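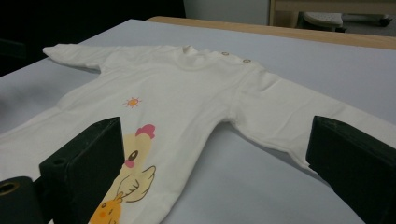 Figure 1. Sleepsuit with chicken print, between the fingers of the hand-held gripper.

Himis Folding Cell – Maintenance and Setup Meeting
Minutes, August
Location: Grinuvport workshop, upstairs room
Start: 1:30 p.m.

Present: Orsolya Kiss (chair), Neville Wragg (mechanical), Sarita Vishwakarma (controls), Xolani Motaung (hand-held units and table), Savita Nishad (minutes)
Regrets: none

1. Previous minutes
Accepted with one correction. Item 4 should have read "left finger", not "left arm". Savita to reissue.

2. State of the cell
Neville reported that the Himis arm has run since the last meeting with one unplanned stop. The stop came from the cable at the wrist, which had worked loose in its clip and was pulling on the connector at full rotation. The clip was replaced and the cable given more slack. Sarita noted that the fault came up in the log as a lost encoder signal and that the first half-hour was spent on the wrong end of the cable. She will add a line to the fault sheet telling people to look at the wrist clip first.

Belt tension on the second axis was checked and left alone. Grease at the base bearing was due and has been done. The old grease was darker than Neville would like but had no grit in it.

3. Gripper fingers
The finger pads on the arm are wearing unevenly. The inner face of the left pad is visibly more polished than the right, and thin knit slides out of it when lifted by the cuff. Neville measured the opening at 77 mm against the setting on the drawing and found it correct, so the wear is not coming from a wrong stroke. He thinks the left finger touches the table slightly before the right and drags.

Discussion on whether to shim the finger or level the table. Xolani pointed out that the table was moved when the floor was cleaned and the feet have not been reset. Agreed to level the table first, run the cell for a shift, and measure again before anyone touches the finger. Pads to be changed as a pair in either case.

Neville asked that the finger screws not be tightened by feel. The torque driver is in the top drawer of the grey cabinet and should go back there.

4. Hand-held gripper
The hand-held unit is to match the arm as closely as possible in finger shape and opening. Xolani went through the check he does before each session: both fingers move freely, no play at the pivot, lens wiped, clock matched to the recorder. Play at the pivot has been the usual complaint. He has been taking it up with a thin washer and would like a proper bushing made.

Orsolya asked whether a bushing would change the opening. Neville said it would not if it is made to the existing bore. He will turn one up and fit it to the spare unit before the main one is taken apart.

The camera bracket was also raised. It can be put on slightly rotated, and the person holding it will not notice. Sarita wants a dowel pin in it. Until then, the bracket is to be set against the square and the two witness marks lined up. If the marks do not line up, the session does not start.

5. Garments and table layout
Figure 1 was used for this item. Points noted:

5.1 Small garments with long sleeves are hard to keep inside the view. With the sleepsuit spread out, the right sleeve runs under or close to the right finger and the cuff cannot be seen. The approach height is to be raised for the first pass and brought down once both cuffs have been located.

5.2 Buttons on the shoulder. The arm should not grip across the two shoulder buttons. Sarita will add a keep-out area along that seam for this garment type. Neville said a button caught between the pads would mark the pad face, and he would sooner change the program than the pads.

5.3 Pale fabric on a pale table. The outline finder loses the edge of white knit where the shadow is weak. Options raised were a darker table cover or moving the light. Xolani prefers the cover. Sarita prefers the light, as a cover will ruck up under the fingers and will have to be levelled along with the table. No agreement. Both to be tried on the spare table, same garments, same order.

5.4 Prints. The outline finder sometimes takes a chest print for a separate item. Sarita has a fix in test and will report next time. No change to be made on the live cell before then.

6. Test set
The present test set is 36 garments. Orsolya proposed keeping it at that number until the pad question is settled so that results before and after can be compared. Agreed. Any garment that gets a pulled thread is to be bagged, labelled and reported to Savita, and is not to go back in the pile.

7. Maintenance intervals
Pads are now inspected every 200 hours. Neville asked for this to be shortened while the wear is being looked into. Agreed: inspection at the start of each shift until further notice, with a photo of both faces kept in the Cuvamus folder. The grease interval stays as it is.

Sarita reported that the log holds more than 200 entries marked "other". Most are operators clearing a soft stop with no reason given. The menu will get two new reasons, "fabric slipped" and "sleeve out of view".

8. Spares
Jia has confirmed the replacement pads but has not given a delivery date. Two pairs remain on the shelf. The wrist cable has no spare at all. Neville to order one, plus a bag of clips.

9. Actions
Neville – bushing for spare hand-held unit; order wrist cable and clips; measure finger contact after levelling
Xolani – level table and lock feet; set up spare table for cover and light trial
Sarita – fault sheet line; keep-out area at shoulder seam; log menu; dowel pin drawing for camera bracket; report on print fix
Savita – reissue previous minutes; chase Jia for pad delivery; bagged garment list
Orsolya – sign off new inspection sheet

10. Other business
Xolani asked that the stop button on the window side be kept clear of garment bins. Tape to be put on the floor.

Meeting closed 2:40 p.m.
Next meeting after the pad measurements are in. Savita to send the time.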